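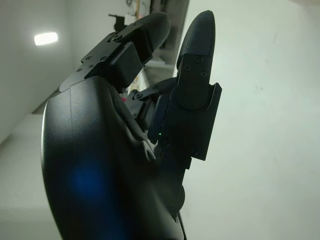 Re: [campus-screenings] Ratings for the short film program

Wednesday, October 11, 2023

> We have a booking at the Kelemen theatre for the student shorts in November and I'm trying to work out what has to be rated before we can show it. Prondar told us everything in the program needs a certificate, including the five-minute pieces, and quoted us for the lot. The students' union says a campus screening is private and we don't need anything. They can't both be right. Also, do we have to check ID at the door if one of the films is adults only?

I've handled the paperwork for the Plerusar weekend for a few years, so I can tell you how it has gone for us. Check it against the rules where you are before you spend any money.

The union is half right. If the screening is open only to enrolled students and staff, and you don't sell tickets or advertise off campus, our board has treated it as private. Once you put a poster in a shop window or take money from the public, it's a public exhibition and the usual rules apply. The Kelemen seats 506 and I doubt you'll fill it from one faculty, so my guess is you'll want the public in.

Prondar is a distributor. They quote for certificates because they sell that as a service. It isn't the only way to do it. We apply for a festival exemption, one form for the whole program. You send:

- a list of titles with running times and country of origin
- a short synopsis of each film, two or three lines, saying plainly if there is violence, nudity, drug use or strong language
- the date and venue
- the age limit you plan to set for each session

Send it at least 28 days before the first screening. We missed that by two days one year and had to drop a session. They do answer the phone, and they will tell you if a synopsis is too vague.

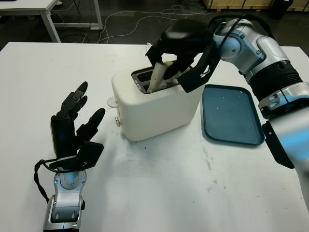 The exemption usually comes back with a condition on age. Ours has been 18 and over for the whole program unless we put the milder films together in their own session and ask for that one separately. That is worth doing if any of your filmmakers want to bring their families.

On ID, yes. Our letter says we must take reasonable steps, and the venue manager will probably insist anyway. We have two people at the door for the adult sessions and nobody gets in on a bus pass. Put the age limit on the ticket page as well as the poster so people know before they arrive.

Our total last year came to 3,171 dollars for the weekend. Most of that was venue hire and the projectionist. The exemption fee was a small part of it. The certificates would have put another 1,000 on top.

One thing to watch is trailers. If you show any trailers before the program they aren't covered by the exemption unless you list them. We listed one for a feature called Usa and forgot the other, so the other didn't run.

I can send our last application if it would help, with the synopses left in so you can see how much detail they want. Email me off list, the attachment is too big for here.

> Also does anyone have a spare copy of the volunteer roster template?

It's in the list archive under September.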